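From: Boglárka Simon
To: mendwood-members
Date: 12/11/2024
Subject: Re: Clovik open day

> Can someone who went to the Zivent open day write up the cloth handling part? I only heard about the walking robots. Is it any use to a repair shop like ours?

I went, so these are my notes. The cloth work was on the main floor, with more than 36 visitors in our group. 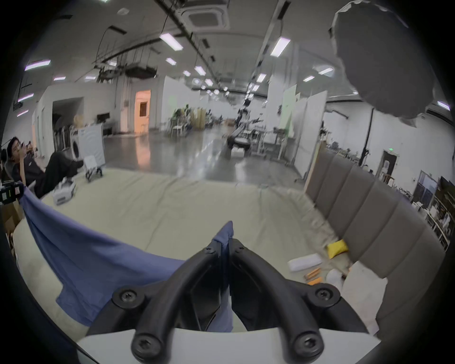

Zivent calls the project Clovik. People do the task by hand with a gripper tool, and those recordings are used to train the robot arms. The first exercise was picking up one corner of a cloth. At one point the thin blue sheet was up in a peak between the two black fingers, with the rest trailing off to the left. Their target is 2000 recordings for each fabric type, and they have 178 for thin cotton.

The second exercise was bunching and spreading. It went slower, and I took more notes on it than on anything else. Heavy fabric comes later, in July.

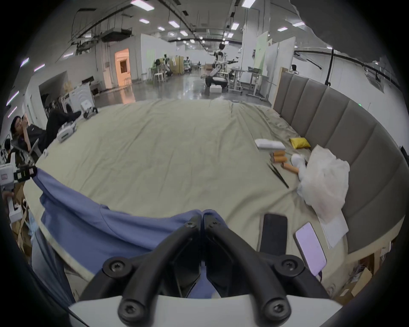
Sipos thought the demo was too short and would have liked to see a seam being matched, as we do that all day. I agree. Seams were mentioned in the talk and then dropped.

The last part was garments, with two grippers, one per hand. A dark blue piece was spread out on a green cloth and held at both sides.

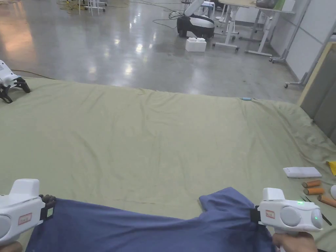 Can we borrow a set of the grippers for the shop? They lend them to partner groups for 2 weeks at a time, and there is a form to fill in first. I have the form and can forward it.

Boglárka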